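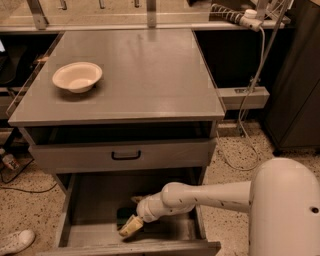

Figure 3. Grey cabinet with the lower drawer open and a white bowl on the top.

3.2 Storage and surface wiping

Cleaning items in the Gondo kitchen study were kept low down, in the same unit whose top was to be wiped. Peng coded 307 wiping episodes, and Pereyra recoded 23 of them as a check. An episode began when the cloth or sponge touched the surface. Small crockery was often left in place and wiped around - we recorded this as a partial clear. Spills near the front edge were coded separately from those further back. 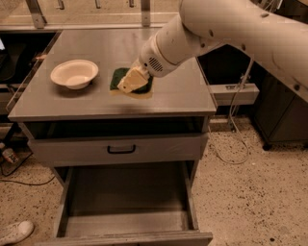 3.3 Returning items to the drawer

Returns were coded only if the drawer was closed within 20 seconds.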